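Skolell Fan Guide: Frequently Asked Questions

Last updated June 12, 2025

This page is for people who have just started watching Skolell, or who stopped in the first season and want to come back. I keep it together with Hongmei Fu. We try to mark the spoilers, but please read with care if you are not yet past episode four.

What is Skolell about?

It is a science fiction series about a mining station under the ice of a far moon. The station was built for 200 workers, but when the story begins 407 people are living in it, and the company does not answer their messages any more. The main person is Jia, a translator who was sent there for one winter and has stayed much longer.

How many episodes are there?

There are 15 episodes in two seasons. The first season has eight and the second has seven. Each one is almost 50 minutes long, only the last is longer.

Do I need to read the novel first?

No. The novel, Wistgate, tells the same story from the side of the doctor, and it ends in another way. It has 530 pages and it is slow at the beginning. I read it after the first season and I was glad of this order, but Hongmei did the opposite and has no regrets.

Who wrote the series?

Nosipho Hlongwane wrote all the episodes of season one. For season two she shared the work with Wendell Szabo, who came from radio drama. Many viewers feel the difference in the dialogue. The people speak more in season two, and they interrupt each other more often.

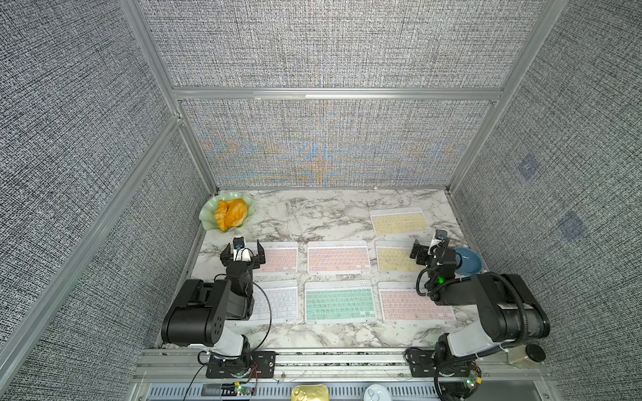

Who is the voice in the lift?

The voice belongs to Edex, the system that runs the station. In the first episodes it only says the floor and the air pressure, so it is easy to forget it. Later it starts to ask questions. It is spoken by Shiyu Gu, who also plays Jia's sister in the recorded messages. Whether this is a hint or only a matter of budget, the fans still discuss.

Why does Jia not leave with the supply ship? (spoiler for episode six)

She tells the captain that she has a fever, but in the scene before we see her give her place to the boy from the kitchen. Some viewers miss it, as there are no words in that scene. Watch what she does with the blue card.

Is it suitable for children?

I would say from twelve years. There is little blood, but episode nine has a long scene in a flooded tunnel which my own daughter did not like.

Will there be a third season?

It is not announced. The second season closes the main story, and only the question of the lower door stays open.

I found a mistake on this page. Whom should I tell?

Please write to me through the contact form and give the episode number. I answer slowly in December, when I have exams to mark.

Qianru Jiang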